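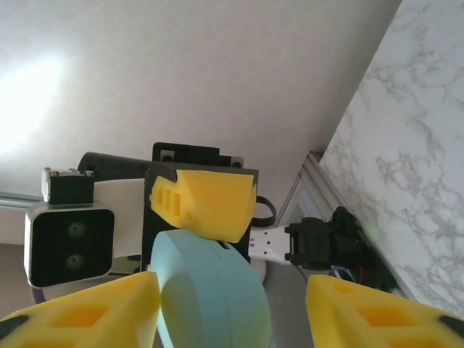 Friday at the Lindbridge soup works

Kubíček opened its kitchens for the day and I went along doubting the word "homemade" on its tubs. Anežka Machala led our group past the stockpots. She said the chicken broth simmers for 5 hours. We saw it for 30 seconds, through a hatch.

The tasting was leek and potato, thick and rather salty. I asked how much of the body came from cornflour

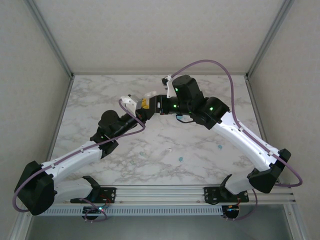
and was told "a little", which could mean anything. The bean soup was better, with a proper bite to it. I still wouldn't pay shop price for either.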